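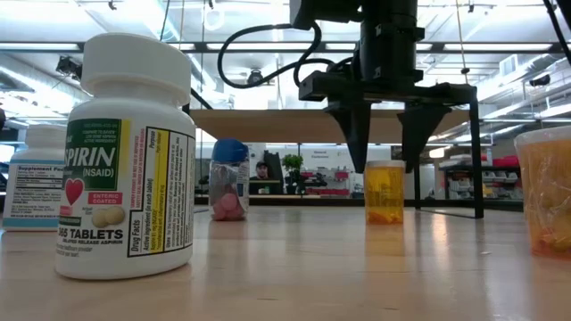 五月通讯：换季整理家里的药箱

各位读者，大家好。上一期通讯发出以后，我们收到不少来信，多数是问家里的药应该怎样整理。这个题目比较大，所以这一期只谈整理和存放，不谈用药。用药的问题，请还是去问医生或者药师。

我自己搬到 Ruddock 小区已经8年，药箱也跟着我搬了进来。上个月我把它全部倒在床上，才发现里面有过期的感冒药，有没有说明书的药膏，还有一卷已经不粘的胶布。我花了一个下午，把要留下的和不要的分开。下面是我用的办法，供大家参考。

第一步，看日期。每一个瓶子、每一个盒子都要看，不要只看外面的纸盒，因为有时候盒子和里面的药不是同一批。有些药开封以后的使用时间比印的日期短，眼药水就是这样，说明书上一般会写清楚。我现在的习惯是开封当天用油性笔在瓶盖上写月份。

第二步，保留原来的瓶子。很多人喜欢把药片倒进漂亮的小盒，我以前也这样做。过了半年，我已经不能肯定哪一种是哪一种。原瓶的标签上有成分、用量和注意事项，这些内容离开了瓶子就很难再找回来。不同牌子的药，成分有可能相同，对照标签以后再买，可以避免重复。

第三步，选地方。浴室潮湿，厨房灶台旁边温度高，都不合适。我选的是卧室衣柜的上层，小孩子拿不到，也没有太阳直接照。家里有小孩的读者，请另外加一把锁。需要冷藏的药放冰箱，但是不要贴着后壁放。

第四步，写一张清单。我用的是 Flemik 的硬卡纸，写上药名、到期的月份和放在哪一层，贴在箱盖里面。字要写大一点，晚上找药的时候不用再戴眼镜。

过期的药不要倒进水池，也不要和普通垃圾混在一起。Bresis 路服务站一楼的回收箱可以投放，开放到下午5点。液体的药请拧紧盖子，放在单独的袋子里。针头类的东西回收箱不收，请先到窗口询问。

另外有一位读者问，上次介绍的 Skino 分格收纳箱还有没有。库存还剩22个，可以在服务站窗口登记领取，登记时请报编号1803。

下一期我们谈雨季的防潮，衣柜、书架和米缸都会谈到。如果您有自己的办法，欢迎写信过来，长短都可以，手写的也可以。

通讯编辑 敬上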